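Multport Community Help
Home > Cleaning and Laundry > Floors and Trash

Small trash can liner keeps sliding down, and paper scraps end up all over the floor

Asked by thirdfloorback
Posted Wed 8 August

I live in a 684 square foot apartment in Planalby and the main room does everything. It's where I eat, open mail, wrap packages and keep the plants. I have one small round wastebasket for the room. It stands on the floor out in the open and I line it with thin light blue bags off a roll.

I have three problems and they may all be the same problem.

First, the liner. I fold the edge over the rim the way everybody does, and it holds for a day or so. Then I push something down into it, say a wad of brown packing paper, and one side of the bag slips in. After that anything I add goes between the bag and the can. I end up washing the can every week, which was the reason for buying bags.

Second, the paper. Most of my trash in there is light: tissues, packing paper, torn bits of cardboard, food wrappers. The can looks full when there is hardly any weight in it, and things roll off the top. I also run a floor fan in the summer and it finds every loose tissue.
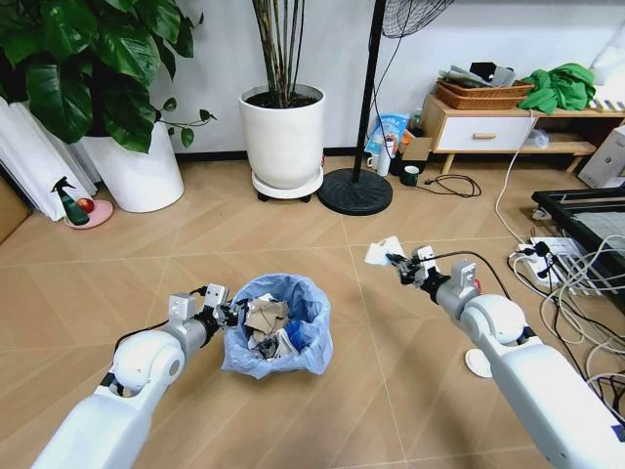
Third, the floor itself. It's a light color laid in a herringbone pattern, and little white scraps are hard to see on it until the sun is low. I go around picking up by hand, then I sweep, and then I find more under the planter and around the base of the fan. My broom pushes paper instead of gathering it. I tried the Jolter handheld vacuum I use for the car and it clogged on the first tissue.

What I've tried so far:

A rubber band around the rim. It snapped when I stretched it over, and the second one rolled up and off the top.

Binder clips. These work but they catch on my sleeve and I have to take them all off to change the bag.

A bigger bag. I used a kitchen size one and there was so much extra hanging down the outside that I kept kicking it.

I don't want a can with a lid if I can avoid it. I had one in my last place, in Wihongi, and I got tired of the pedal. I'd also like to keep the can where it is, near the plants, as that is where I do my trimming.

So: how do I keep the bag up, and is there a better order for cleaning up the floor so that I only do it once? I don't mind spending a little money. Thanks.

3 replies

Reply from mopandbucket

I cleaned offices for a long time and most of what I emptied was small round cans like yours, so I'll go through this in the order you gave it.

The bag. It slips because there's air trapped under it. When you push paper down, the air has nowhere to go, the bag balloons, and then it works its way up and in on whichever side is loosest. Put the bag in, open it all the way, and run your hand around the inside wall down to the bottom so the bag lies against the can. Then fold the edge over. If the can is plastic and you don't mind a hole in it, drill one or two small holes in the side near the bottom. That lets the air out and also makes it easier to lift out a full bag. Don't drill the floor of the can if you ever throw out anything damp.

After you fold the edge over, take up the slack. Pinch the extra at one spot on the outside, twist it, and tie it in a small knot against the can. The bag should be snug like a fitted sheet. This is how nearly every office cleaner does it and it takes a few seconds. When you change the bag you just slide the knot up and off. You don't have to untie it.

If your bags are so thin that the knot tears, the bags are too thin. Buy the next grade up. I get a roll of roughly 50 and it lasts me a good while with one can.

The paper. Fold it or flatten it. A sheet of packing paper crumpled up takes the whole can, and the same sheet folded takes almost nothing. Better yet, keep packing paper and cardboard out of that can completely. If you get a lot of packages you must have a box standing around somewhere. Put the clean paper and cardboard in that and take it down when it's full, if your building takes recycling. Check what they accept first. Ours takes brown paper and boxes but doesn't want tissues or anything with food on it.

Cartons should be rinsed and pressed flat before they go in anything. Same with cans, if you have a place for them. A crushed carton still springs back a little, so put it in at the side of the can and let the other trash hold it.

For tissues, there isn't much to do except put something on top of them. I empty the can when the trash reaches the rim and I don't press it down. Pressing is what starts the slipping.

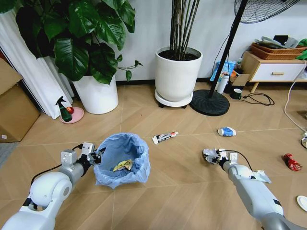 Page 2 of 2

Reply from mopandbucket, continued

The floor. You are doing too many passes. Here's the order I'd use.

Turn the fan off first and leave it off until you're done.

Bring the can to the mess. I know you want it kept in one spot, but for a cleanup you should carry it along and put it back after. Set it down close to where the most litter is and work outward from it. Walking back and forth with a handful is how the small pieces get dropped again.

Pick up the big things by hand. Anything that rolls or that has a shape to it goes first: tubes, cartons, cans, wrappers. A broom is no use for those and they only get in its way. An empty toothpaste tube goes in the trash in most towns unless yours says otherwise.

Pick up the paper wads and tissues next, also by hand. Squeeze each one before you drop it in so it doesn't shed. Tissue is the worst for this. If you sweep it, it tears and leaves lint in the lines of the floor.

Move what moves. A planter that sits on a caddy with wheels should be rolled out and rolled back in again. Heavy pots without wheels can be swept around most weeks and shifted once a month. Lift the fan by the pole and don't drag it, or the base may leave marks.

Sweep last, toward the middle of the room, and follow the run of the boards or tiles where you can. With a herringbone layout you can't follow it everywhere, so use short strokes at a slant. For the last little scraps I use a barely damp paper towel folded in four and just press it on them.

As for your handheld, those are made for crumbs and dust. Keep tissues away from it. Open it up and check behind the filter too, as there may still be some paper in there.

I would do all this twice a week. It should take ten minutes with a small can and one room.

Reply from pothos_and_coffee

The first answer covers the bag better than I could. I'll add something about the plants.

If you trim over that can, you're probably adding wet leaves and dirt to a bag of dry paper. That makes the bag heavy on one side and it pulls the edge in. I put cuttings on a plate first, let them sit, and then dump the plate when I take the whole bag out. I also keep my spray bottle standing on a plant saucer on the floor by the pot so it doesn't leave a ring. I've seen water marks on a light floor that never came out all the way.

Trailing plants are bad for hiding trash. I have one with big heart-shaped leaves and the vines hang out past the pot on one side. I found a receipt from March in there. Lift the vines up and look, especially along the wall. If the vines reach the floor, clip them up or wind them back into the pot before you sweep. A broom will strip the leaves off.

Look at the top of the soil while you're at it. Scraps of tissue land in there and go soft when you water, and then they get moldy. I pick mine out with a fork.

One thing I don't agree with is taking the can along with you. I tried it and knocked it over on the second stop, with everything in it. I use a paper grocery bag with the top rolled down for picking up, and then that whole bag goes in the trash. It stands up by itself and you can throw it toward the wall if you have to. But if your can is steady, do whatever is easier.

About the fan, I point mine up at an angle and the paper stays put. It cools the room about as well.

Also, cords. Coil them up before you sweep. Small wrappers get in among cables and the broom just goes over the top of them. I use the twist ties that come with bread. 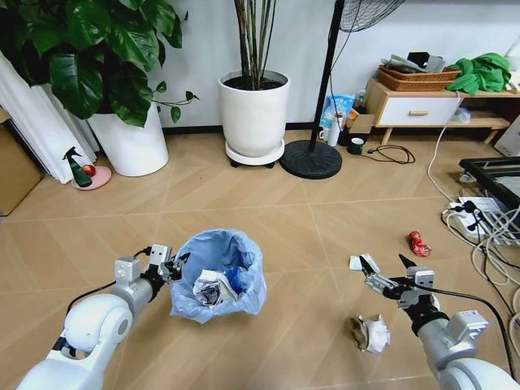
Can dead leaves and plant trimmings go in the same bag as the paper trash?

Small amounts are fine if you're emptying the bag within a day or two. Larger amounts should go in a compost or yard waste bin if your building has one, and otherwise in a separate bag that you tie off. Shake the soil back into the pot first. Wet soil is what splits thin liners, usually at the bottom seam.

Reply from dale_street_2b

just get a can with a ring. it's a loop that sits on top and holds the bag. mine was cheap and the bag hasn't moved

Comment from thirdfloorback

Thanks all. I did the twist and knot this morning and ran my hand around the inside first like it said. I had never done that part. The bag is tight now and it looks neater as well. I'm going to leave the drilling for later and see if I need it.

I cleaned out the handheld and there was a wad of tissue behind the filter about the size of a walnut, so that explains the noise.

I'll try the paper bag for picking up, as my can is light and I can see myself knocking it over. I do have a cardboard box by the plants already and the packing paper can go in there.

Does the ring type come small? The ones I've found are all for kitchen cans.

Comment from dale_street_2b

yes but measure across the top of yours first. I bought the wrong one and had to take it back

Comment from mopandbucket

If you end up buying the ring, measure the outside of the rim and not the inside. And keep the same bags until the roll is used up. With the knot you may find they're strong enough — it depends how much you push down on them.

This topic is open for replies. Sign in to Multport to add a comment.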